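Preparing Church Council Minutes for Binding

Posted December 20, 2019 by Gaurav Grewal

These steps apply to the yearly volume of council minutes at Wavham. Other congregations may need to change the page order, but the numbering rules should work as they stand.

1. Gather the signed copies. Use only minutes that were approved at a later meeting and signed by the moderator. Drafts sent round by email are not the record, even where the wording is the same.

2. Put the meetings in date order. A special meeting goes in by its date and is not moved to the back. Reports follow the minutes of the meeting that received them.

3. Number the pages in one run through the whole volume. Write the number in pencil at the top outer corner. Last year's volume ended at page 67, with the reports starting on page 58 - they were wrongly grouped at the end, and step 2 was rewritten as a result. 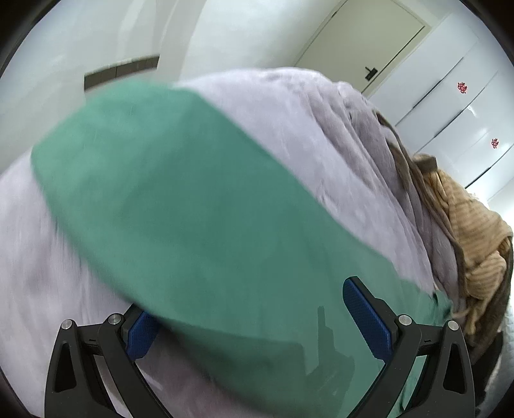

4. Enter corrections. If the council amended a minute after approval, leave the original text alone. Add a note in the margin giving the date and page of the amending motion, and have the clerk initial it.

5. Make the index. List motions by subject, then by page. Names are indexed only for elections, transfers and deaths. Allow 3 blank leaves after the index for late entries.

6. Check the margins. The binder needs 22 mm clear on the inner edge. Pages with less must be copied again at a reduced size, and the signed original kept in the archive box under the same page number.

7. Send the volume with a covering sheet showing the year, the total pages and the spine lettering. Lacey Fairclough holds the spine template and the binder's order form.

When the volume comes back, compare the page total with the covering sheet before the loose copies are destroyed.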